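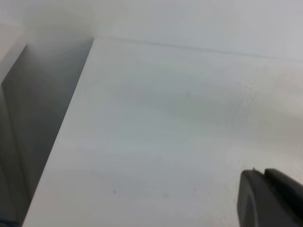
Chapter 5
When the Arm Can't See the Edge

Before you start

Read this with chapter 4 open next to you (the part on wrist cameras, not the gripper part). You need to know what a tool frame is and how a depth reading gets turned into a height. If you skipped that, go back. Twenty minutes. Worth it.

By the end of the chapter you should be able to:
read a fault log from the bottom up
tell a sensing fault from a planning fault
write a stop rule that a tired person on second shift can follow
say why a white shelf against a white wall is a bad day at work

5.1 The drop at Itmont

Start with the case. Theory after.

Itmont ran a small stock room. Board shelves, one arm on a rail, picking and placing boxed parts for the packing line. The arm's software was a package called Ratis. Hand camera at the wrist, two fingers, nothing fancy. It had run well for months.

In July it started putting boxes down in the air.

Not every time. That was the trouble. Most of the places were fine, and then one box would go over the side, down the gap next to the shelf. The first one got blamed on a bad box. The second got blamed on the person who packed the box. After the third, Bernardo Antunes, who ran second shift, shut the cell off and wrote in the log: "Arm opens fingers past end of board. Reports PLACE OK. It is not OK."

Keep that line in mind. The arm reported success. There was no alarm, no red light, no fault code. If Antunes had only been watching the screen he would of seen a clean run.

The fault was given the number 306 in the site list, and that is what we will call it from here on.

5.2 What a wrist camera gets

Look again at the view that opens the chapter. White surface, white wall behind it. A faint gray seam between the two. On the left the board ends in a clean straight edge with shadow beyond it, and one dark finger comes in at the bottom right corner.

You find the edge at once. You have been looking at shelves your whole life.

Now think about what a program has to work with. Big pale area, very little texture, two tiny dark specks. Soft even light, so no highlights to help. Matching methods need something to match, a corner or a grain line or a label, and a plain matte white board gives them next to nothing. So the depth map comes back full of holes. And then something upstream fills the holes in.

That filling-in is where 306 lived.

5.3 The fault, step by step

The Ratis setup at Itmont did the following on each place:

1. Move to a look pose above the shelf.
2. Take one depth image.
3. Fill missing depth from the nearest good values.
4. Fit a flat plane to whatever is there.
5. Pick the free spot on the plane closest to the arm.
6. Go there, lower, open, back off.
7. Report PLACE OK if the fingers opened all the way.

Read step 3 again. With a blank board, the nearest good values can be a long way off. On a bad look the fill spread board height out sideways, over the edge and across the gap. As far as the plan knew, the shelf kept going. Step 5 then picked a spot on a piece of shelf that did not exist.

Step 7 is the second fault and it's worse. Fingers open is not the same as box on shelf. The check measured the hand and said nothing at all about the box. Chapter 2 called this checking the wrong end.

So two faults, stacked. Either one alone would have been found in a day. With a good check, the bad plan gets caught on the first drop. With a good plan, the bad check never matters. Together they hid each other for weeks.

Why July? The shelves had been changed. The old ones had a dark strip along the front edge and a printed bay label. The new ones were plain white on all sides. Cheaper to clean. The order went through purchasing and no one on the robot side saw it. There's no villain in this. A change was made to a shelf, and a shelf was not on anybody's list of parts of the robot.

KEY TERM
Silent fault: a fault where the machine does the wrong thing and reports the right thing. Has to be found by looking at the work, since the log will not show it.

KEY TERM
Hole filling: guessing at missing depth values from nearby ones. Useful for pictures. Risky for motion.

5.4 The wrong fixes first

You will be tempted by all of these. Itmont tried them in order.

Slow the arm down. Did nothing. The arm was going to the wrong place, and it went there slower.

More light. Made it worse. Brighter light washed out the shadow beside the board, and that shadow had been one of the few things marking the edge.

Clean the lens. Fine, clean the lens. Do it anyway. Not the cause.

Move the look pose closer. Helped a bit with depth, but up close the camera sometimes saw board and nothing but board. No edge in view at all. A plane fit to that is very confident and tells you zero about where the plane stops.

Teach the shelf by hand. This worked, for one shelf, until the shelf got bumped.

Fung-ping Chiang came in from Holanda, the firm that had put the cell together, and spent her first morning not touching the arm. She saved every depth image before the fill step and went through them on a laptop. The bad ones were easy to spot once you had the raw data. Big hole where the board should be, and the fill had painted straight across it. Her note to the site is short enough to print whole:

"Raw depth is missing over most of the board on the bad looks. Planner never sees this, it only gets the filled version. Please stop using filled depth for anything that moves. Unknown should stay unknown."

That last sentence is the chapter. Write it on something.

5.5 The fixes that held

First, filled depth came out of the planning path. Holes stay holes. If the spot under the box is unknown, the arm doesn't place there. It takes another look from a second pose, and if that fails too it stops and asks for a person.

Second, an edge margin. The planner has to find the edge, not just the plane, and stay 32 mm inside it. No edge found means no place. People grumbled at this since it gave up shelf room. They grumbled less than they had about dropped boxes.

Third, a real check. After the fingers open, the arm backs off and looks for the box. Box seen on board, report OK. Box not seen, stop. It costs a little time on every cycle.

Fourth, cheap and low-tech: a strip of dark tape along each open edge. Prostach, who supplied the boards, later offered them with the strip already on. Tape is not a safety measure. It helps the camera. Don't let anyone write it down as a guard.

5.6 The part about people

So far it's boxes. Boxes are cheap.

The gap beside the shelf at Itmont was also where a person reached in to get a dropped part back. Antunes raised this in the same log entry as the fault and it got read last. With a silent fault the arm doesn't know anything is wrong, so it doesn't stop. It goes and gets the next box. A person leaning into the gap for the last one is in the path of the arm and the arm has no reason to expect them.

On that site the cell door was interlocked and opening it cut the drives. Good. But the side panel by the gap could be reached around, and people had been reaching around it, because it was quicker than a restart. No injury. Pure luck, and the report dated 11/4/22 says so in plain words.

The panel was extended. The restart was also made shorter, and that second change probably did more. If the safe way takes five times as long as the unsafe way, people will use the unsafe way. Design for that.

STOP RULE (as posted at the cell)
Box on floor or in gap: press stop. Do not reach in.
Open the door. Wait for the drives light to go out.
Get the box. Check the shelf has not moved.
Write it down, even if the screen says OK.
Two drops in one shift: leave the cell off and call.

Notice what isn't in there. No sensor talk. No "assess whether". A person with a full line waiting behind them can follow it without thinking.

5.7 How the rest of the chapter goes

Section 5.8 takes the plane fit apart and shows how much unknown area it can stand before the answer is junk. There's some math, nothing past what we used in chapter 3. Section 5.9 is edge finding on low contrast surfaces. 5.10 covers checks after the act, with a table of what each kind of check really measures. 5.11 goes back to change control and the question of what counts as part of the robot. (Shelves count. So do floors, lamps and the paint on the wall.)

If you are short on time read 5.8 and 5.10 and come back for the rest before the lab.

Warm-up work

Do these before you go on. Short answers are fine.

1. Take the seven step list in 5.3. Mark each step where missing data could turn into made-up data. There is more than one.

2. Write a version of step 7 that would have caught the first drop. You may add one sensor or one look, not both.

3. The light was made brighter and the fault got worse. Explain this to someone in purchasing, in four sentences or less.

4. Find a pale flat surface near a wall of the same color. Look at it with one eye closed, holding still. Note down what tells you where it ends. Then cross off everything that would go away under flat light.

5. Rewrite the stop rule for a cell you know. Give it to someone who has never worked there and see were they get stuck.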